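Robots and Everyday Work
Handout 9: Can a machine do the laundry yet?
Notes by Ruba Semaan

Last time we finished with the welding cell, where every part turns up in the same place, the same way round, all day long. Keep that in your head, as today we throw it out and look at washing!

The question for this session sounds simple. Can a robot fold a towel? The short answer is yes, sometimes, slowly, and it depends a great deal on what you hand it. I love this problem. A six-year-old can have a decent go at it, and yet it has kept very clever people busy for years.

Why cloth is hard

A mug has one shape. You can measure it, store a model of it and work out where the handle is from nearly any side. A towel has no shape of its own. Drop it twice and you get two different heaps, with corners tucked away inside and edges lying over other edges. Before it can fold anything, the machine has to find something worth holding - ideally a corner - and from above a corner and a crease can look very much alike.

Then there is the grip itself. Pinch too shallow and the cloth slips out. Pinch too deep and you pick up two layers, or press on the table.

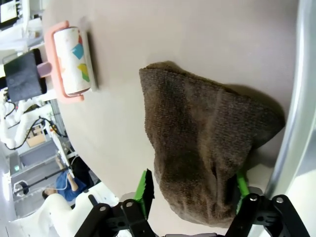
Fig. 1. Bunched brown towel at the gripper fingers, lint roller further up the table.

Look at the fold along the upper edge of the towel and ask yourself where the nearest true corner is. I have changed my mind about it more than once. Now look at the roller. It is stiff and has an obvious handle, so finding a grasp is far easier, but using it well means pressing evenly along a surface that moves when you push it. Easy to hold, awkward to use!

Where things stand

Our running example is the Torosov exercise from the reader: 64 attempts at a flat fold, starting from a crumpled heap, with 22 counted as good. Most of the failures came before any folding began, while the arm was still hunting for an edge. Once the towel was spread flat, things went much better. Please bear this in mind when you watch demonstration videos, and check what state the cloth is in at the start.

For next time

Read the Farah chapter on grasping soft things. Then pick one chore at home, do it slowly, and write down each moment when you used touch and not sight. One page is plenty.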